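Search this site Enter keywords
Print | E-mail

2018-04-17

The Harasym Building Parking Survey

The results are in, and 263 of you would like a space closer to the door. The lot has 148 spaces, and the door has stayed where it was in March. Marichka Karpenko has read every comment, including the one that ran to two pages and had footnotes. 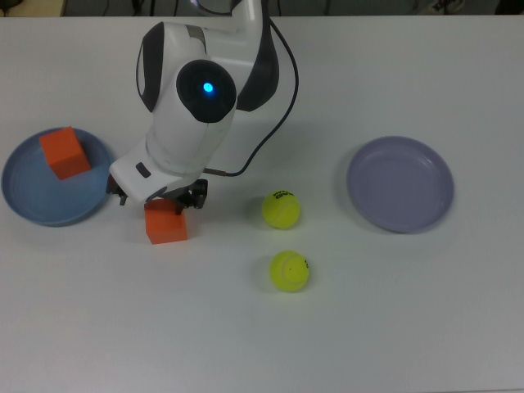

What changes now

Visitor spaces move to the Arkard side. Permits are good for either row — please stop taping notes to windshields about whose row it is. Bikes go in the rack and stay out of the stairwell, where Jenő Jakab has now met the same pedal twice with the same shin.
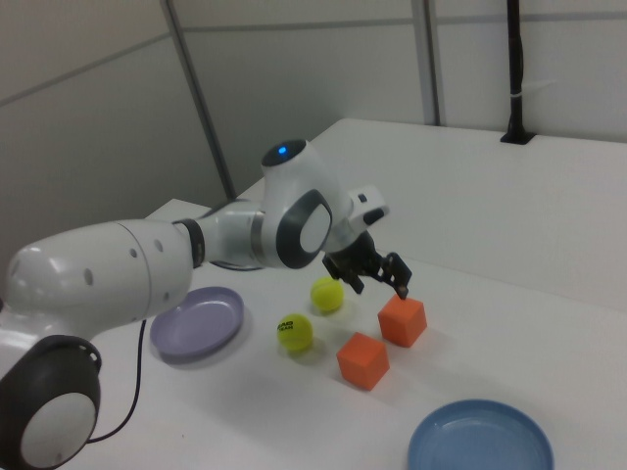 Carpools of three or more get the shaded spots by the fence. A mannequin in the back seat was proposed by several of you and has been turned down. New permits are green and can be picked up at the front desk before lunch. The old orange ones still work until they are replaced, though they will no longer impress anyone.

Print | E-mail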